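## 4. Recording a Demonstration by Remote Control

This section covers recording tasks in the simulated workcell with the Stindo hand controllers. It assumes you have installed the software (Section 2) and paired both controllers (Section 3). Teaching a physical arm by hand-guiding is in the Vasilakis supplement and uses a different file format.

### 4.1 Before you start

1. Open the Haltdale workspace and load your task file.
2. Choose **Head view** in the main window. Most operators steer large movements from it.
3. Hold both controllers at chest height and press **Align**. Keep still until the tone stops.
4. Squeeze and release each trigger once. The matching gripper should close and open.

**Note:** Left controller drives left arm. If the arms respond the wrong way round, quit and pair again. Don't swap controllers in your hands — the wrist rotation will still be mirrored.

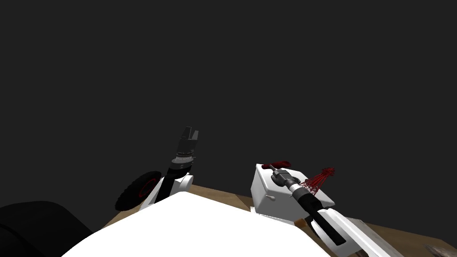

5. Move one arm at a time until you are used to the scaling. The default is 1:1. New operators may prefer the slower setting under **Motion > Scale**.
6. Park the arm you aren't using with its gripper up and clear of the tabletop, then press **Hold** on that controller. A held arm ignores hand motion until you press **Hold** again.

**Caution:** Releasing **Hold** when your hand has drifted makes the arm jump to meet it. Bring your hand back to the ghost marker first.

### 4.2 Approaching an object

1. Switch to **Wrist view** for the arm that will do the grasping. The shortcut is the lower thumb button.
2. Open the gripper fully before you get close.
3. Turn the wrist until the part you want lies between the fingers. Do this at a distance, where there is room to correct.
4. Advance slowly. Stop when a fingertip is close to the object and check your line. 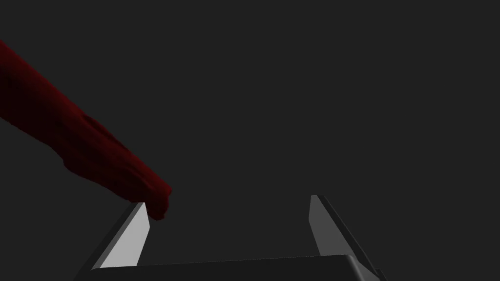

*Wrist view, gripper open. The dark red object is at the tip of the left finger and the gap between the fingers is clear.*

5. If a finger would strike the object, back straight out and go in again. Small sideways corrections at close range tend to push things across the table, and the recording keeps every one of them.
6. Squeeze the trigger smoothly. Wait for the contact light on the controller before lifting.

**Note:** Wrist view has no depth cue against the plain background. Change back to Head view whenever you lose track of the distance.

### 4.3 Recording

1. Press **Record**. The counter starts at zero.
2. Perform the task at an even pace. Pauses longer than 4 seconds are marked in the timeline and can be trimmed later.
3. Press **Record** again to stop. Name the episode and select **Keep** or **Discard**.
4. Press **Reset** to put the objects back, then repeat. 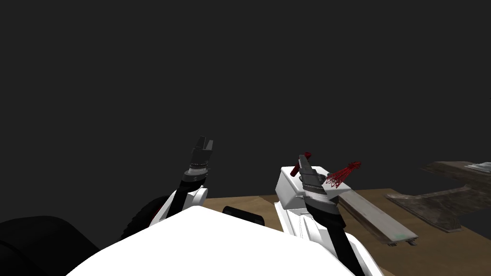
*Head view, both grippers raised. The tabletop extends behind and to the right of the robot.*

Record at least 9 kept episodes before you run the first training pass. The Porkside reference set has 378, recorded by two operators, and its overall keep rate was 91 percent. Yours will probably start lower.

Discard an episode if:

- an object left the table
- either arm jumped on release of **Hold**
- you changed your mind about which arm to use partway through

Keep an episode where you missed a grasp and recovered cleanly. Tag it **Recovery** so it can be weighted separately.

### 4.4 Checking wrist footage

Open the episode in **Review** and step through both wrist views. Look at the frames just before each grasp first.
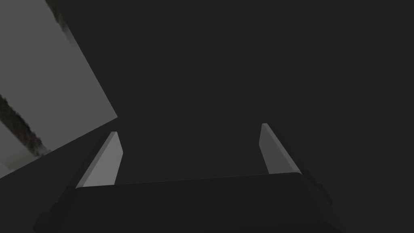 If the target never comes between the fingers, the approach was probably steered from Head view alone. Record it again using the steps in 4.2. Speckled or streaky surface textures in wrist footage come from the low texture setting. They do not need a new recording, but use the same setting for the whole set — **Display > Textures** shows the current one.

Episodes that pass review go in the *ready* folder. Set-up problems with the controllers go to Imke Kettler. For file format and export questions, write to Yhon Zapata and attach the session log. Export itself is described in Section 5.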